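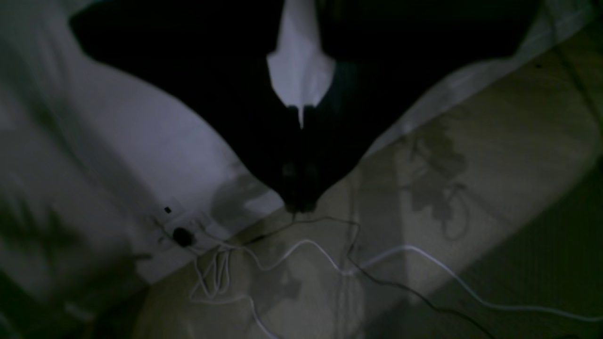 图1 黑色夹爪,尖端下方为米色表面

普利基亚湖公开水域游泳节:参赛者为什么年年回来
体育管理专业课程项目报告
作者:Savvas Tsoukalas
指导教师:Vangelis Deligiannis
2025年5月18日

一、选题的由来

我第一次去普利基亚湖(Plirkia)是陪表姐去的。她报了长距离组,我负责在岸上抱着毛巾、拖鞋和一大壶姜茶,从天刚亮一直站到中午。那天风不小,湖面上一层一层地起浪,看她下水的时候我心里很是打鼓,可等她上岸,裹着毛巾跟旁边完全不认识的人聊了快半个小时的水温和转弯浮标,我又觉得这件事实在有意思极了。回来的路上她已经在说明年要换哪一组。

所以开学选题时,我几乎没怎么犹豫。Deligiannis老师起初担心题目太散,游泳节里又有比赛又有集市,晚上还有露天音乐会,随便拎一样出来都能写一篇。他建议我只抓住一个问题:同一个人为什么会连着几年来参加?这个建议帮了我大忙,后面整份报告都是围着它转的。

二、活动概况

游泳节每年夏末在湖的东岸举行,为期两天。第一天是短距离组、家庭接力和少年组,第二天是长距离组。东岸有一片缓坡草地,再往上是旧船坞改成的更衣室,集市就沿着船坞外面那条石子路摆开,卖烤饼的、卖羊毛帽子的、修自行车的都有(修自行车的摊位生意好得出奇,很多人是骑车来的)。

上一届共有611人完成报名,其中146人参加长距离组。计时由Closeck公司负责,选手脚踝上系感应带,出水后跑过一道拱门就有成绩。餐饮区最大的一家是Giáp,做越南汤粉,队伍从中午排到傍晚,我访谈的人里有好几位主动提起它,比提起自己的名次还要起劲。

比赛没有奖金。各组前三名得到一条印着湖岸轮廓的毛巾,所有完赛者得到一枚陶片做的小牌子,由镇上的陶艺班烧制,每年釉色都不同。

三、研究方法

我的材料分三部分。

第一部分是访谈。从三月开始,我陆续访谈了18位至少参加过两届的选手,有面对面的,也有打电话的,还有一位是在泳池边等她女儿下课时聊的。每次访谈用同一份提纲,但我没有死守顺序,人家讲得高兴,我就顺着听下去。录音在本人同意后保留,文中引用一律不写真名。

第二部分是组委会借给我看的历届报名表,去掉了姓名和联系方式,只留年龄段、组别和是否参加过往届。早几年的表格是手写的,有些栏目空着,我没有补填,统计时直接略去。

第三部分是Enow冬泳小组的公开留言板。这个小组里有不少游泳节的老面孔,冬天也在湖里游,留言板上从换衣服的技巧到谁家的狗又跟着下水了,什么都写。我读完了一个冬天的留言,做了主题归类。

需要说明的是,访谈对象大多是别人介绍来的,愿意花时间聊天的人,本来就对活动有感情。只来过一次便没再来的人,我没能找到足够多的联系方式,这是本报告最大的缺口。

四、主要发现

(一)湖本身

我原以为大家会先说成绩,结果访谈里最常出现的话题是水。一位长距离组的选手说,泳池里每一趟都一样,湖里却连回来的路和去的路都不一样,“去的时候太阳在左边,回来的时候眼睛都睁不开,只好跟着前面那个人的脚。”另一位说她每年都要在中段翻过身来仰面漂一会儿,看看山,再接着游,为此耽误的时间她一点儿也不心疼。

公开水域的不确定在很多人看来正是好处。风向、水温、水草都会变,今年的经验到明年只有一半管用。老选手对这些变化的记忆非常细,能说出哪一年哪个浮标旁边水特别凉,我后来拿组委会的赛事记录去核对,大部分都对得上。

(二)岸上的人

第二个主题是同伴。有些人是和家里人一起来的,父亲游长距离,孩子游少年组,祖母在草坡上占位置。也有些人是在水里认识的,彼此只知道对方泳帽的颜色和游泳的姿势,到第二年在更衣室里认出来,才问名字。

我在这一部分花的篇幅比原计划多,Deligiannis老师在初稿旁边批了一句“请回到问题上来”。我删掉了一些,仍然留下了一段,我觉得它说得比我好。一位年过六十的选手告诉我:“我膝盖不行了,跑步的朋友慢慢都不联系了。来湖里以后,一到夏天就有人打电话问我今年报不报。有人这么问一声,我就报了。”

(三)门槛不高,也不算太低

长距离组设有关门时间,超时的选手由小艇接回。访谈中有两位曾被接回过,她们第二年都重新报了名。其中一位说,小艇上的人递给她一条毯子和半块巧克力,一路跟她讲前面还剩多少,讲得她在船上就下了决心。另一位则坦白说自己生了好几天闷气,后来请了教练,专门练抬头看方向。

短距离组没有关门时间,蛙泳、仰泳都行,停下来扶着浮标歇一歇也行。有几位长距离选手就是从这里起步的。组别之间的台阶看来安排得比较合适,使人下一年有个新的去处。

(四)那些看起来不要紧的东西

陶片在访谈里被反复提到,远远多过毛巾。有人把它们串起来挂在厨房窗口,有人每年都去猜釉色。汤粉和烤饼也是如此。还有一位先生认真地跟我讲了更衣室门口那张长凳,说第二年换成了新的,坐着不如旧的舒服,他为此给组委会写了信。我当时忍不住笑,回去整理录音时却想,肯为一张长凳写信的人,大概是把这地方当成了自己的地方。

五、不满意之处

受访者提得最多的是停车。东岸只有一个停车场,第二天早上车会一直排到公路上,有人差点误了检录。其次是更衣室,排队久,地面滑。再次是音乐会结束太晚,住在湖边帐篷里的长距离选手第二天要早起,睡不好。

也有人觉得集市一年比一年大,怕以后游泳反倒成了陪衬。持这种看法的都是参加年头较长的选手,新近加入的几位则很喜欢集市,认为家里人有事可做,自己下水才放心。两边的话我都听进去了,暂时没有办法说谁更有道理。

六、建议

1. 第二天早上在镇上的学校操场设临时停车点,用接驳车送选手到东岸。
2. 长距离选手的露营区移到湖湾南侧,离舞台远一些。
3. 更衣室入口铺防滑垫,并在草坡旁增加简易更衣帐篷。
4. 给被小艇接回的选手也发一张卡片,写上已经游过的距离,附下一届的报名时间。
5. 报名表增加一栏“去年参加过,今年为什么来”,自愿填写。以后再有同学做类似的题目,就不必像我这样一个一个去打听了。

第四条是和一位受访者聊天时冒出来的,我把它讲给组委会听,对方说可以在下一届试一试。

七、个人体会

做这个项目之前,我对访谈的想象是坐下来问问题、得到回答。真正做起来,光是约时间就够折腾,有一次我坐了很久的公共汽车过去,对方却记错了日子,好在她的邻居也游泳,把我请进屋喝了咖啡,讲了一下午,成了材料里最丰富的一份。转写录音的工作量也被我严重低估了,建议以后的同学当天就动手,别像我攒到春假里一口气做。

感谢Deligiannis老师一遍遍看我的草稿,感谢愿意和我聊天的每一位选手,也感谢我表姐。她读完初稿后只提了一条意见,说姜茶是她自己煮的,应该写清楚。

附录一为访谈提纲,附录二为留言板主题归类表,均随纸质版提交。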